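Hollow section truss, site splice: flange plates or weld it?
Steelwork & Connections board, 13 replies, showing first page 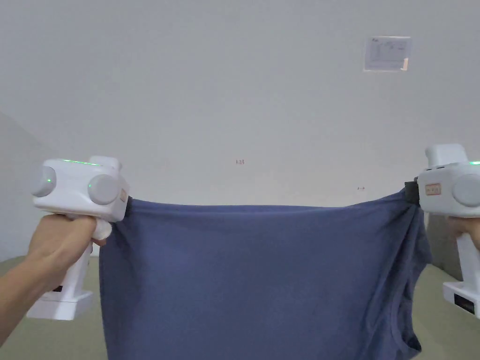
Dark blue cloth held up between two white hand-held grippers

girder_gary
Canopy at Garkgate, tubular truss, 128 kg on the heaviest single piece so lifting isn't the problem. Client's architect (Chatzigeorgiou) wants the bottom chord splice welded on site, flush, no plates showing. I've drawn it as a bolted end plate. Fabricator says bolted. Architect says "visually intrusive". Anyone had this out before and won?

tea_and_torque
Bolted. Every time. Site butt weld in a hollow section means a backing strip, decent fit up and someone willing to test it afterwards. Who's paying for that?

girder_gary
Not priced. That's half the problem.

Y. Oda
Don't agree with the every time bit. We did welded splices on the Trodari job, all the chords, and they were fine. Needs a proper welding procedure and a tent. If the weather gets in you're stuffed but thats planning, not design.

tea_and_torque
How many got rejected first go?

Y. Oda
2. Both cut out and redone inside the week.

tea_and_torque
So there you are.

Y. Oda
There I am what? Two redone welds on a whole roof. I've seen worse with bolts, plates bowed from the welding so they wouldn't pull up flat, lads leaning on the spanner to close the gap. Nobody writes that up.

purlin_pete
What's the chord force? And is it always tension? If it ever goes into compression under wind uplift then the end bearing bit changes things.

girder_gary
533 kN tension, worst case. Small compression in uplift, not worth worrying about. Four bolts a side at the moment, two rows, nothing on the other two faces.

purlin_pete
Prying then. Have you allowed for it? Bolts on two sides only, plate bends, bolt force goes up. Thicker plate or bolts all round. Wouldn't sign it off with a thin plate at that load.

girder_gary
Allowed for, yes. Plate is thick. Which is why the architect can see it lol

ehirose
Third option, hidden splice. Short internal gusset with a cover plate over the access slot. Looks near enough flush from the ground once painted. Ornia did the drawings for one I checked in November and it wasn't silly money. You do lose some section at the slots so check the net area, and think about water getting in if it's outside.

Y. Oda
Emiko that's a rust trap. Outside? No.

ehirose
Sealed, with a drain hole at the low end. Not a trap if someone details it.

Y. Oda
Big if. Seen too many where the sealant gave up and the chord filled.

tea_and_torque
With Yuzuki on this one, makes a change. Also how do you inspect it in ten years?

girder_gary
Not mad about slots at the most loaded point tbh. Could move the splice nearer the support though, force drops a lot there and the plate gets smaller. Architect might live with it.

purlin_pete
Do that. Shoudl have been first question, why is it at midspan?

girder_gary
Transport. Equal halves. But three pieces would go on the same lorry. Extra joint, smaller plates. Will ask the fabricator.

ehirose
Check the eccentricity if the splice ends up close to a node. And leave room to get a spanner between plate and brace, people forget.

girder_gary
Good shout. Meeting's tomorrow, will report back.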